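Part-time writer, Italian and Portuguese football
Plamlow

Home > Work with us > Open roles

Plamlow is looking for a part-time writer to cover transfer news from Italy and Portugal. The job is to read what the papers and radio stations over there are saying, work out what is new in it, and put it into clear English for supporters who follow clubs in this country.

We are a small independent football site. We have 2,952 paying members, and most of the people who read us come for the morning round-up and the transfer pages. Nuno Meireles has written the Portuguese half of those pages for four seasons and is moving to a full-time job elsewhere. We have never had anyone regular on the Italian side, so the new role takes in both.

What you will be doing

You will work 15 hours a week, spread over five mornings, from home. On a normal morning you will read the main sports papers in both countries, file two or three short pieces by 10.30, and send a list of anything worth following up to the desk. During the last week of each transfer window we need you for 25 hours, and those extra hours are paid at the same rate.

You will also write one longer article a month. Recent ones have looked at how sell-on clauses are worded, why loan deals with an obligation to buy fall through, and what happens to a player's registration when two clubs miss the deadline. 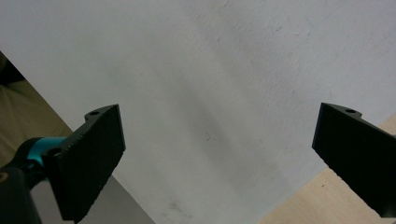

Reading time: 3 minutes

What we need from you

You must read Italian and Portuguese well enough to tell a firm claim from a guess. A lot of transfer reporting is written in the conditional, and it often loses that in translation. We want a writer who keeps it in. If a paper says a club "would be ready" to bid, our piece should not say that the club has bid.

You should be able to write a clean 220 words in half an hour, with the source named in the first paragraph. You should know how transfer fees, add-ons and instalments work, or be willing to learn quickly. Spoken Italian or Portuguese is useful but we do not ask for it -- almost all of the work is reading.

You do not need a journalism qualification. Two of our current writers started on supporters' blogs and one came from a fanzine. We do not mind which club you support, and you will be asked to write about its rivals fairly.

Pay and terms

The rate is £18 an hour, paid monthly, on a 12-month contract with a review in May. Holiday is paid and worked out on your hours. We cover the cost of the newspaper subscriptions you need. The longer articles are written within your normal hours and carry your name. You must already have the right to work in the UK.

How to apply

Send us the following by email, in the body of the message or as a plain document:

A short letter saying why you want the job and which mornings you can work.
One round-up of 220 words based on any two Italian or Portuguese reports from the past week, with links to the originals.
One piece you have already published, on any sport. A blog post is fine.

Please do not send a CV with a photo. The letter should go to Hamish Maihi, who edits the transfer pages, through the jobs address on our contact page. Questions about hours and pay go to Kartini Mandagi at the same address.

The closing date is Sat 5 November, at midday. We will reply to everyone, including those we do not take further. Interviews will be by video call and last 40 minutes, with a short reading exercise sent the evening before -- we pay £30 for your time on that.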